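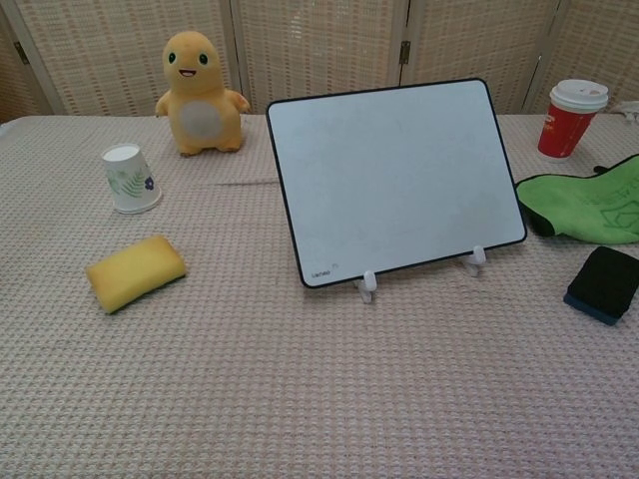

The long way down to Flirnura

It's past eleven at night, the kettle has gone cold, and I'm standing at the lip of a flooded mine for the ninth time. I have one lantern, half a rope and a map I drew myself, badly. I couldn't be happier.

Flirnura is a caving game made almost entirely by Ville Niskanen, who publishes under the name Surix. You play a surveyor sent underground to chart a network of tunnels that stretches beneath a mountain town called Nivano. There are no monsters. There's no sword, no skill tree and (bless him) no crafting bench. What you get is a compass, a pencil and a limited supply of light, and out of those he has built the most gripping thing I've played since last winter.

The pencil is the star. The game never fills in a map for you. You open your notebook, hold a button and draw, and whatever you draw is what you're stuck with when you need to find your way home. My first few pages look like spaghetti. By the second evening I'd worked out my own symbols for ledges and sumps, and by the end of the week I was pacing out corridors and muttering the numbers under my breath like a proper tragic!

There are 517 chambers in the finished version, all placed by hand. Niskanen told me he began with a generator that could spit out endless caves, and threw it away after a year.

"I'd walk through them and feel nothing," he said. "A cave has a history. Water came in here, a roof fell there. I wanted you to be able to guess what was around the corner and be right sometimes."

You are right sometimes, and it's a marvellous feeling. I followed a thin trickle along a wall for ages on the theory that it had to be going somewhere, squeezed through a gap I'd walked past on every earlier trip, and came out on a balcony above a lake. I said a rude word out loud. The dog got up and left.

Sound does a lot of the work too. The composer goes by Nwosu and has written hardly any music in the ordinary sense, more a set of hums and drips that change with the size of the room. Play it with headphones. After a while you can tell a big chamber from a small one with the lantern off, and there's a stretch in the lower galleries where you'll have to.

It isn't perfect. Rope physics can go feral if you tie off near a corner, and I lost a good 40-minute survey when my surveyor pinged off a ledge like a rubber band. The text is tiny on a handheld. Saving is only allowed at camps, and there are just 3 of those in the whole upper system, so plan your bedtime accordingly.

Players have already started swapping notebooks online, and I've spent nearly as long poring over theirs as filling in my own. One is coloured in with what looks like real care, every pool shaded a different blue. Another is a single page with an arrow and the word "NO".

An update due in October will open a second entrance on the far side of the mountain. I've got a fresh notebook ready, and I still haven't found the bottom of that mine.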